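Part-time PhD in international relations while working full time, anyone done it?
Grad School and Research > Politics and IR
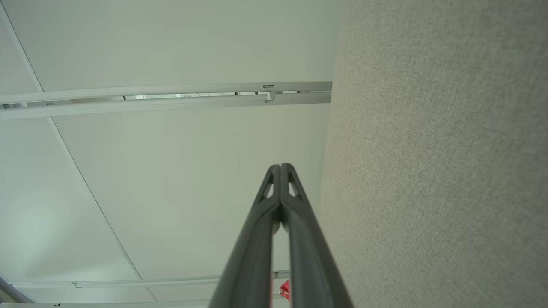
Can you finish a part-time PhD in political science without giving up your day job?
People do it every year, mostly by picking a topic close to their work and agreeing on fixed writing days with their employer before they enroll.

lis_reader
Posted December 15, 2020
So I got the offer from Nodbridge!! Part-time, six years, border politics and water sharing. I've wanted this since my master's and I keep rereading the email. Now the scary bit: I have a full-time job at a newspaper and I'd like to keep it. Has anyone here made it to the end this way? I want to hear all of it, good and bad.

waldemar_w
Congratulations, that's wonderful news! I finished mine at Jodham part-time while teaching high school and I'd do it again tomorrow. The first year was mostly reading on trains (I loved it) and the proposal took me 11 drafts. My thesis came out at 334 pages, which my supervisor thought was too long, and she was right, but I had such a good time with the archive chapter that I couldn't cut it.
Get your methods training done early. I left mine until year three and had to redo a whole set of interviews.
Waldemar Walczak

tollgate
Going to disagree a little. I started part-time and dropped out after two years. Full-time students get the seminars, the hallway talk, the conference money. I got a library card and emails that began "sorry for the slow reply." If there's funding on offer, quit the job and take it.

lis_reader
No funding for part-timers there, sadly. I asked twice.

c_biwott
Tollgate has a point about the hallway talk, but departments differ so much! Mine runs its reading group in the evening and half of us have jobs. I work for a regional mediation office and the two feed each other constantly. I'll read something on ceasefire monitoring on a Sunday and be using it in a meeting by Wednesday. It's the most fun I've had studying anything.
My question would be who your supervisor is and how many students they have. Mine has 4 and answers everything. A friend's has 30 and she hears from him at New Year.
Chepkoech Biwott

tollgate
OK, 4 is a dream. I'd have stayed for that.

marginalia
Journalism and a PhD on the same topic can get messy, so ask about ethics approval before you interview anyone. If you talk to a minister for the paper you can't just drop those quotes into chapter five. Different consent, different rules. I learned to keep separate notebooks from day one.

waldemar_w
Seconding marginalia, very good advice. Although I wouldn't be put off by it. Reporters already know how to get people talking, and that's the part most of us were terrified of.

marginalia
Sure, but a good interview and a usable research interview aren't the same thing. I've reviewed papers by former reporters and the sampling is often just "people who picked up the phone."

waldemar_w
Ha, that describes my chapter four as well. Fair enough.

lis_reader
This is so helpful, thank you all! Separate notebooks it is. My supervisor has taken two students so far and she wrote back the same evening, so I'm feeling hopeful. Does anybody use Rendis for references? The department recommends it but I've always just kept a giant document.

c_biwott
Please don't do the giant document, I beg you. Rendis is fine once you've set up your folders. Export a backup every month and put it somewhere else.

tollgate
I liked the giant document. But good luck, I mean it. Come back in August and tell us how the proposal's going.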